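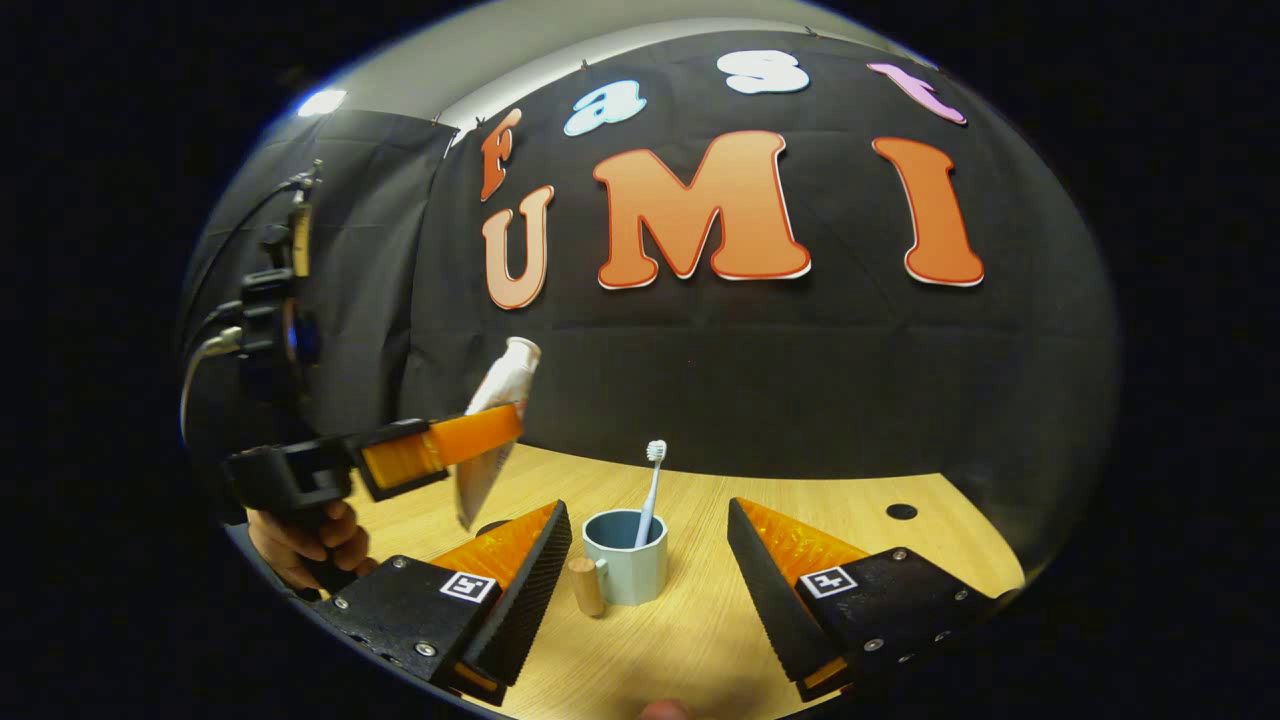 This folder holds the notes and short clips for the tabletop tidying set we've been putting together at Cledham, and if you've found your way here from the Trellholm kitchen set, welcome, you'll find most things laid out in the same way. It's a small collection and we're rather fond of it.

## What's in it

There are 691 clips, all of everyday bathroom and desk bits being put where they belong on a table. Toothbrushes go into cups, pegs get stood up, and now and then a comb has to be moved out of the way first. 182 of the clips use a toothbrush and cup, which is the pairing people ask for most (and the one we'd suggest starting with, as the clips are short and easy to follow).

- `clips/` – the recordings, one folder per session
- `notes/` – a plain text file for each session, written up the same day
- `objects.csv` – every cup, brush, peg and comb, with its colour and height
- `skip.txt` – 34 clips we'd leave out, mostly false starts

## How the table is laid

The cup goes down first, then the brush, then anything else that's joining in. A brush counts as put away when it stands in the cup with the bristles up. If it leans on the rim that's fine, and if it's gone in handle up we've marked it `upside_down` and kept it, because plenty of people keep theirs like that at home and it seemed a shame to throw those out.

Wooden pegs are a bit of a nuisance. They roll when they're lying down, so in the Gosetti sessions you'll find several where the peg ends up on the floor. Those are marked `dropped`.

## Things to know before you use it

Twelve of the sessions were done in the evening and look a little yellower than the rest. The heights in `objects.csv` were measured with a school ruler, so please don't lean on them too hard. Names in the older notes may say "beaker" where we now say "cup"; they mean the same thing.

The Katene objects (soap dishes and a flannel) aren't in yet. We hope to add them in June, once the notes have been typed up.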